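Catégorie : Robotique / Apprentissage par démonstration

3.2 Recueil des démonstrations

Les démonstrations ont été enregistrées à Skitstead et à Kusow, avec le même protocole et des opérateurs différents. Chaque opérateur disposait de deux modes de commande. Dans le premier, il saisit l'organe terminal et le conduit à la main jusqu'à l'objet ; dans le second, il pilote le bras à distance au moyen de l'interface Graravent, en ne voyant que l'image de la caméra de poignet. Les consignes étaient identiques dans les deux cas : prendre un article textile, le soulever, le déposer dans la zone indiquée au début de l'essai. Aucune trajectoire n'était imposée.

Le corpus comprend 3951 essais, dont 1029 en téléopération. Nous avons écarté 601 essais avant l'apprentissage, soit parce que l'enregistrement des efforts était incomplet, soit parce que l'opérateur avait changé d'objet en cours de route. Ces essais restent disponibles dans l'archive Çınar avec une étiquette distincte.

Les textiles souples posent une difficulté connue : leur contour change à chaque prise, et deux articles superposés se séparent mal sur une image rapprochée. La figure 4 en donne un cas. Un tissu bleu à fines côtes recouvre en partie un gant gris posé sur un plateau blanc, et le doigt gauche de la pince se trouve près des deux. Un second gant gris est visible au sol, à droite. Pour ce type de configuration, l'annotation précise si la cible est le tissu seul, le gant seul ou l'ensemble.

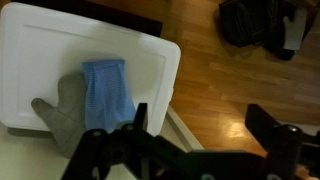

Figure 4. Vue de la caméra de poignet : tissu bleu et gant gris sur un plateau blanc, pince noire au premier plan.

3.3 Annotation et segmentation

Chaque essai a été découpé en quatre phases : approche, contact, transport, dépose. Le début du contact est fixé au premier dépassement du seuil d'effort, puis vérifié à l'œil par S. Şimşekoğlu. K. Kahraman a repris de son côté un sous-ensemble tiré au hasard dans les deux sites. Les désaccords portaient surtout sur la limite entre contact et transport, quand le tissu se déforme avant de quitter son support. Dans ces cas, nous avons retenu l'instant le plus tardif.

Les phases d'approche guidées à la main sont plus courtes et plus régulières que celles obtenues à distance, où les opérateurs marquent souvent un arrêt avant de fermer la pince. Nous n'avons pas supprimé ces arrêts. Ils ont été conservés tels quels dans les deux jeux d'apprentissage, et leur effet sur la politique apprise est examiné à la section 5.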